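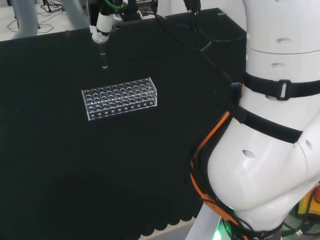
Setting Up the Briltar Tube Handling Kit

Prepared by Jean Kerr, Visidton Laboratory Services
Revised June 2021

This guide covers first-time setup of the Briltar kit for placing test tubes in a rack. It applies to the standard package, listed at $3,257, and to the extended package, listed at $3,947. Both use the same software. The extended package adds a second gripper and on-site training.

Before you begin

The robot must already be mounted and must have passed its own startup check. The kit does not include test tubes, a rack or a work surface. Clear plastic racks may be used, but their edges reflect overhead light, and a dark, matte covering beneath them is recommended. Tape the covering down on all sides that the arm will pass over.

Keep the emergency stop within reach of the operator at all times. Do not place it behind the robot.

Step 1. Position the rack

Set the rack where the arm can reach every hole from above. It does not need to be square to the table. Remove all tubes.

Step 2. Register the rack

Open the Rack menu and select New. Enter the number of rows and columns, then guide the gripper to the first hole and to the hole at the opposite corner. Press Save after each. If the rack is moved later, this step must be repeated.

Step 3. Set the grip

Select the tube material and diameter. Glass tubes should be started at the lowest grip setting and raised one level at a time. The fingers should meet the tube near its upper end and leave the lower part free.

Step 4. Run a single placement

Choose a corner hole for the first trial and set the speed to Slow. 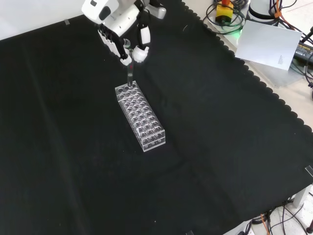
The tube should enter upright and without contact against the rim of the hole. If it touches the rim, press Pause, raise the arm and return to Step 2. Do not correct the position by hand while the arm is powered.

Step 5. Run a full rack

When 2 single placements in a row have been completed without contact, set the speed to Normal and select Fill Rack. In our March trial, a full rack was completed in 58 placements or fewer on every layout tested, including repeats.

Known limits

The kit does not detect cracked tubes or liquid level. Capped tubes require the McIver adapter, sold separately. Folds in the table covering may tilt a light rack and should be smoothed before registration.

Support

Questions about installation should be sent to Angus Skinner at the Visidton service desk. Please include the serial number of the kit and a copy of the most recent placement log. Replacement finger tips are supplied by Floltov and are not covered by the warranty.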